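Zornside handling laboratory, station notebook
2022-10-12
Entry: failure to release, right hand, bag weighing task

Status at time of writing: station out of automatic operation. Manual jog is permitted at reduced speed with a second person at the stop button.

Planned work for the morning was a repeat of the September bag series on the two-armed Brutano unit, with the Tsikata conveyor stationary and isolated. The task is unchanged. A bag is placed on the platform, the right hand takes hold of it, lifts it clear, moves it over the belt and opens. Software was Stellus, the same build as at the end of last month. The pre-run checklist was completed and signed, with one omission recorded further down.

Cycles 1 to 20 passed without remark. On cycle 21 the arm reached the release position above the belt and the open command was issued. The command was acknowledged in the log, but the finger position readings did not change. Stellus is set to wait 3 seconds for the hand to confirm, and after that it should hold position and raise a fault. It raised the fault but did not hold. The arm began its return move with the bag still gripped, and the bag caught on the conveyor rail. Force at the right wrist rose to the 40 N limit and the protective stop came in correctly. The operator pressed the stop button at nearly the same moment.

No one was inside the marked area and there was no injury. One bag was torn. The rail was checked by hand and with a straight edge and is not bent. The incident has been entered in the safety log as a near miss, category B, on the grounds that the arm moved while a fault was active. The category should not be lowered merely because the force limit did its job.

Freeing the bag took longer than it should have. The written procedure says to open the hand from the pendant, and the pendant refused to do so while the wrist force remained above its threshold. We backed the arm away from the rail in manual jog at the lowest speed, and after that the hand opened at the first request. The procedure needs a line for this case. At present it leaves the operator standing beside a loaded arm with no approved next step.

Findings so far

1. Release. The hand controller log shows the open command arriving while a grip adjustment was still in progress. The adjustment appears to have been completed last and to have closed the fingers again. This has not been reproduced on the bench.

2. Return move. The fault was raised in the task layer only. The motion layer had already been given the return path and was not told to discard it. This is the more serious of the two and would apply to any task built on the same template.

3. Checklist. The item "confirm hold on hand fault" had been marked as not applicable. It was applicable. The option to mark it so will be removed from the form.

In the afternoon, bags were handled at the station under manual jog, with grip force limited to 30 per cent. No release fault occurred. A session this short does not clear the hand.

Bag handling at the station: one head view, two wrist views.
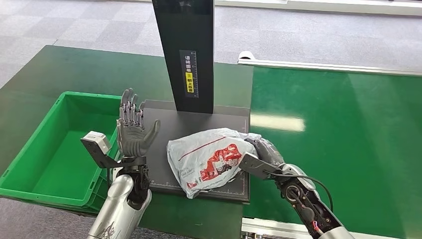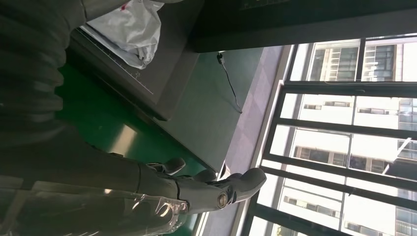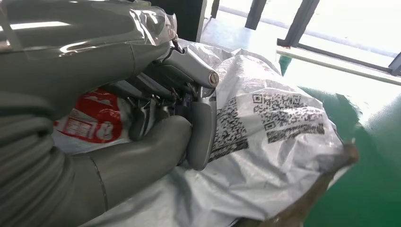

Automatic operation is not to resume until the motion layer drops its queued path on any hand fault, and until that has been shown with the hand unplugged at the connector as well as with a simulated fault. A simulated fault alone was accepted in September and would not have found this.

The release problem is to be pursued separately on the bench hand. Proposed test: send the open command at varying delays after a grip adjustment and log finger position throughout. If the fault can be produced, the log goes to Brutano with a request for their comments on command order. If it cannot, the original log goes to them regardless.

Colleagues running other tasks from the same template are asked to stop and check the return move before their next session. The shared copy has been renamed so that it will not load by default.

The torn bag is in the tray under the bench, labelled with the cycle number. Please leave it there until the near miss is closed. Key to the conveyor isolator is back in the cabinet, top hook.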